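4. Cloth Color and Withdrawal from Service

4.1 Setting and records

The seven halls in the study rent rooms for weddings, staff dinners, club meetings and classes. All of them own their table linens and send them to the same laundry, Stumden, which marks each cloth with a sewn number and keeps a card for it. The card shows the date the cloth was bought, the hall, the shape and color, and each trip through the wash. When a cloth is taken out of service, the hall manager writes a reason on the card and sends it back. We used the cards that had been closed by 24 July 2023. After cards with a missing color or a missing reason were set aside, 408 remained.

The reasons were written in the managers' own words, and two of us (Yu and Keskin) sorted them separately into five groups: stain, fading, tear or hole, shrinkage, and other. Where we disagreed, Policarpio read the card and decided. Most of the disagreements were over cards that gave two reasons, such as "faded, also wax." We kept the first reason written. This favors whatever the manager noticed first, and we come back to the problem in Section 6.

Colors were harder to sort than reasons. The halls buy from different suppliers, and the names on the cards follow the suppliers' catalogs. "Wine," "burgundy," "claret" and "maroon" were all in use, sometimes for cloths bought together. Umali visited each hall and compared the cloths still on the shelves with a printed color chart, and from this we built four groups: white and ivory, pale colors, deep reds, and other dark colors. A cloth whose name could not be matched to anything on the shelves was placed by its catalog name alone.

4.2 Stain and fading

Stain was the most common reason for withdrawal among white and ivory cloths. Managers described coffee, red wine, candle wax and, in one hall, floor polish carried in on chair legs. White cloths also went through the harshest wash, because Stumden bleaches them. Some of the tears on white cloths may be a late effect of bleach, but the cards give no way to separate these from tears caused by carts and folding legs.

Among the deep reds the order was different. Fading came first, followed by tears, with stain well behind. Managers told us that they did not look for stains on these cloths as closely as they did on white ones. Lerato Mahlangu, who runs the Pangilinan hall and has bought linens for it since it opened, said in an interview that a red cloth "goes when it stops matching the others." She sets out her tables in blocks, and a cloth that has gone pinkish next to a newer one stands out from the door. A cloth used alone can stay in service much longer. Several of her older cloths had been moved to single tables in the side rooms and were still in use there at the time of our visit.

Pale colors sat between the two groups. They were withdrawn for stain nearly as often as white cloths, but they could not be bleached, so a stain that survived one wash usually ended the matter. Managers at three halls said they had stopped buying them for this reason. The other dark colors, mostly navy and forest green, behaved much like the deep reds, although lint was mentioned more often. We counted lint under "other."

4.3 Mixed lots

Matching turned out to depend on how cloths were bought as much as on how they were washed. The Varnine hall replaced its full stock of 200 round cloths in a single order one February and has washed them together ever since. Its cards show very few withdrawals for fading. The remaining cloths have presumably faded too, but they have faded at the same rate, and nobody on the staff sees a difference from one table to the next. The other halls top up their stock a few cloths at a time, and their cards show fading as a steady cause of withdrawal from the second year on.

Cost works against the single order. A full replacement at Varnine's scale came to more than $3000, paid at once, and the smaller halls said they could not have raised that in one season. Keeping cloths in dated lots and setting out each lot in its own room would give some of the same benefit at no cost. Only one hall did this. It had started the practice for stock counts and had not thought of it as a way to make cloths last.

4.4 Size and hem

Cloth size affected wear in a way we had not planned to study. Round tables were dressed with cloths of different drops, from a short overhang to a hem that brushed the floor. Cloths that reached the floor were torn more often in every color group, usually near the hem, where shoes and chair feet catch them. They also picked up dirt along a narrow band that the laundry had to treat by hand. Managers who used long cloths for formal dinners and short ones for everything else lost fewer of either.

The hem itself mattered as well. Stumden repairs hems for a small fee, but only two halls had asked for repairs in the period covered. The others did not know the service was offered, and their cards include cloths withdrawn for nothing worse than a few inches of open stitching.

4.5 Everyday use

Withdrawal records cover the end of a cloth's life and say little about the rest of it. Outside of meals, covered tables serve as work surfaces, and things are set down on them that would never appear at a dinner. Figure 4 shows a round table under a deep maroon cloth with electronics and bundles of black cable resting on it. Managers generally did not change the cloth between a daytime booking and an evening one unless they could see a mark. On deep reds they seldom could, and so these cloths went longer between washes than white cloths in the same room. Fewer washes should mean slower fading, which makes the high share of fading among the deep reds more striking.

Figure 4. Round table with a deep maroon tablecloth in daytime use.
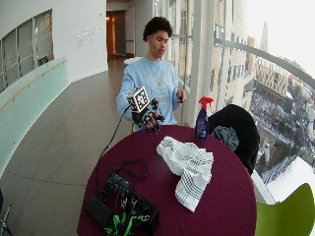
The cards do not record bookings, so we could not work out how many events each cloth had covered between washes. Two halls kept booking diaries that listed rooms but not tables. Tillelia, the booking service used by the remaining halls, stores the same information and deletes it at the end of each year. For the analysis in Section 5 we therefore measure service life in washes and in months, and report the two separately.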